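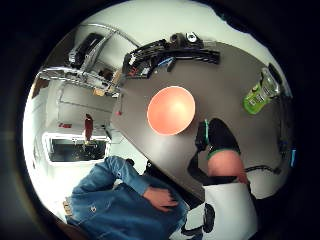 A shared table should be set from the middle outward, and the edges should be left alone until somebody sits down. I have argued this at Rostureo for most of two years, usually against people who prefer to start at the seats. The usual method gives each person a plate, a glass and a napkin, then tries to fit the serving dishes and the bottle into whatever strip remains. The strip is always too narrow.

The arithmetic is simple. Our tables in the Turthorpe building are 32 inches deep. A dinner plate takes 12 inches once you allow for the hand that reaches over it. Two facing plates leave eight inches, and a serving bowl of ordinary size will not go into eight inches with a bottle beside it. People solve this by pushing the plates toward the edge, where sleeves catch them. Most of the breakage recorded at Turthorpe last January was of this kind. The log does not give a cause in those words, but it does give the position of each plate, and the positions are close to the rim of the table.

Setting from the middle reverses the order of claims. The shared items go down first, at their full working distance from one another. A plate for bread or fruit gets the center. A bottle stands a hand's width from it, label toward the side where most people will be. Individual plates stay in a stack at one end and are taken as people arrive. If six places are expected and four are used, the table has not been divided for six.

The objection I hear most often concerns appearance. Ifigeneia Moschos, who ran the dining room at Duggan before it moved, held that a table without places looks unfinished and that guests hesitate in front of it. I accept the second point. Guests do hesitate, for the time it takes to pick up a plate. I do not accept that this is a defect worth a crowded table for the rest of the meal.

A second objection concerns color and surface. On a plain gray top, one orange plate has a great deal of bare area around it, and the bare area is taken for neglect. Some people reach for a runner or a cloth. I would leave the surface bare. A cloth shifts when a plate is dragged, hides crumbs until they are ground in, and adds a wash load. A colored plate on a neutral top is easy to find, easy to aim for and easy to clear. White plates on a white top have none of these properties, and I would stop buying them.

Plastic bottles deserve a separate remark. They are light, and a light bottle with little left in it tips when a sleeve brushes it. It should never stand between a person and the plate that person is reaching for. Put it beyond the plate or to one side. Glass is steadier, but it is also heavier to pass, and at Joltetport, where the tables seat ten, passing is most of the work.

I would keep one rule for the edge: nothing within a hand's breadth of it before the meal, and nothing left there after. The rest can be settled by whoever is eating. Place cards, folded napkins and the second fork can stay in the drawer — they were designed for deeper tables than ours.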